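Kitchen tips from the robot club

If your club has got to the stage of letting two arms loose on real crockery, here's what I'd pass along. We've been clearing and setting tables for the Clivis student challenge since October, and I've swept up enough china to have opinions.

Start with one bowl. A deep one with a proper rim is far easier than a plate, and you want to hold it by the side of the rim so the other arm has room to come in and help.

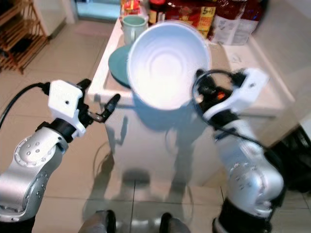 Right arm on the rim, left arm waiting its turn.

Buy your dishes in different colours! Op shops are great for this, and our whole lot cost less than one lunch order. When a run goes wrong and you're watching it back, it's so much quicker to say "the teal plate" than "the second plate from the left, no, the other left".
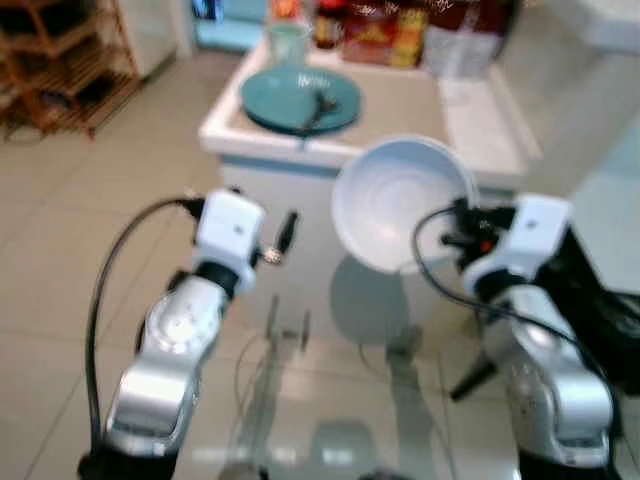 Slow the lift right down too. Renji Arai, who looks after our code, has a setting called Rocha that eases the first bit of every movement, and I won't do a practice without it now - my nerves can't take it. Clip your cables with a bit of slack while you're at it, and check them with the arm at full stretch.

Before anyone puts a dish out, do a dry run over bare table. Open the fingers, close them, open them again, and wipe them with a damp cloth if they've picked up any grease (dish soap is fine, just dry them well).
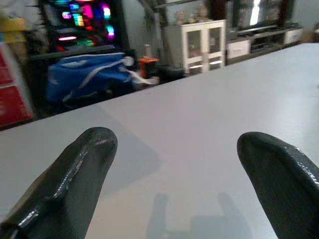 Clernomeck, 28/05/2024

We moved on to mixed settings this week, with cutlery as well as bowls. Spoons are fiddly. Lay them on a slant with the handle towards the arm that's going to pick them up, and leave more space than you think you need between things.

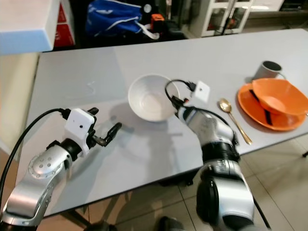

Mugs can go at the back until everyone's confident. We keep a notebook of every attempt and it's up to 244 entries, mostly in pencil, with a fair bit of grumbling in the margins. The Zaltetus team swear by a spreadsheet, but I like being able to scribble on mine - bring a spare pencil, somebody always walks off with it.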